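Brondamen Kitchen Cell -- Pre-Run Inspection Checklist, Two-Arm Bench, Simulated Setup

Goes with the Ondby layout file. Run the whole list before every batch and again after any change to the arms, hands or props. Mark each line OK, FIX or N/A. Put the reason next to every FIX. A batch with an open FIX in sections 1 to 3 does not start.

1. Scene load

1.1 Layout file version matches the one in the run sheet. OK
1.2 Counter, mat, board and plate load at their saved poses. OK
Comment: the mat is allowed to be turned between layouts. Check it against the layout number, not against the last run.
1.3 No prop sinks into the counter or hangs above it. FIX
Comment: the plate sat slightly low after the Wednesday update. Contact offset put back to the saved value and the scene reloaded. Look at it again next time.
1.4 Physics settles within 150 steps with both arms parked. OK

2. Arms

2.1 Joint zero check, left and right. OK
2.2 Soft limits loaded from the Renaud profile. OK
Comment: the default profile also loads without any warning. Read the profile name in the log. The green light only says that some profile was found.
2.3 Wrist housings clear the counter edge through the full approach. OK
2.4 Both arms reach the plate and the board without passing through each other. OK
Comment: tested at low speed first, then at run speed. Keep doing it in that order.
2.5 Stop command halts both arms. OK

3. Hands

3.1 All fingers open and close over full travel. OK
3.2 Thumb does not catch on the neighboring finger when the hand closes. OK
3.3 Collision shapes match the visible shapes. FIX
Comment: the left thumb shape was still the old, larger one -- it reported contact well before the hand got near anything. Swapped for the current part. Section 3 repeated from the top, no further faults.
3.4 Left hand waits with fingers together, clear of the props. OK
3.5 Grip force limit set on the right hand for rigid items. OK

4. Work area and view

4.1 Counter view covers the mat, the board and at least part of the plate. OK
4.2 Props agree with the layout called for in the run sheet. OK

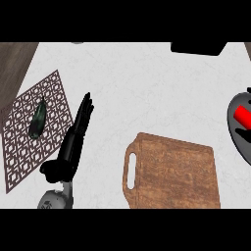

Counter view, two layouts: cucumber on the mat first, eggplant on the mat second.

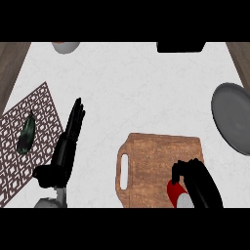 4.3 Lighting preset loaded and no texture missing. OK
4.4 View does not shift when the arms start. OK
Comment: a shift here usually means the view was attached to the wrong parent in the file. Fix the file. Do not correct the view by hand, the change is lost on reload.

5. Logging

5.1 Disk space checked on the Droleck machine. OK
5.2 Joint, contact and view logs start on the same step. OK
5.3 Episode length cap set to 700 steps. OK
Comment: the cap was blank in the copied settings file. A blank cap means no cap. Fill it in every time the file is copied.
5.4 Test episode saved, reopened and played back to the end. OK

6. Shutdown

6.1 Both hands open and both arms back at park. OK
6.2 Logs closed before the simulator is closed. OK
6.3 Settings file saved under the run name. N/A -- no settings changed after the test episode.

Open items

Item 1.3 stays on the watch list for the next 4 batches. If the plate sits low again, send the layout file back to Ondby with the settle log attached and do not patch it locally.

Item 3.3 is closed. The old thumb part has been taken out of the shared folder, but anyone working from a local copy still has it. Delete the local copy and pull a fresh one before the next inspection.

Line 2.2 needs a proper check in the start script. Until that is in, the profile name gets written on the run sheet by hand, next to the layout number.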